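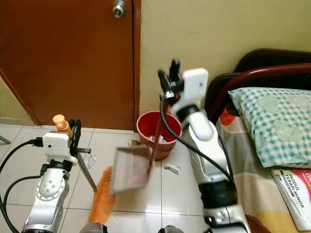 Bellamy students teach a robot to sweep, slowly

The robotics club at Bellamy has spent most of the school year on a job that takes a person two minutes: sweeping up a bedroom floor. Its two-armed machine, named Clomel, holds a broom in one gripper and a dustpan in the other, and is meant to get scraps off the tile and into the pan.

How well it does that depends on who you ask. The club reports 71 percent of runs as successful over nearly 1000 attempts. Its own rules, though, call a run successful if any piece of litter ends up in the pan. Leave the rest on the floor and it still counts. The club has not said what the number would be if the whole floor had to be clean.

There is also the matter of the room. Clomel has worked in only one, with smooth white tile and a bed along one side. Rugs have not been tried, and neither has the space under the bed, where most people's dust lives.

The six students on the project plan to enter the household round of the Pomeck contest in April. Teams there get a room they have not seen before - a fair test, and probably a hard one. Wovholm, the parts supplier that backs the club, is already calling the robot "home ready" on its website. The students have not gone that far.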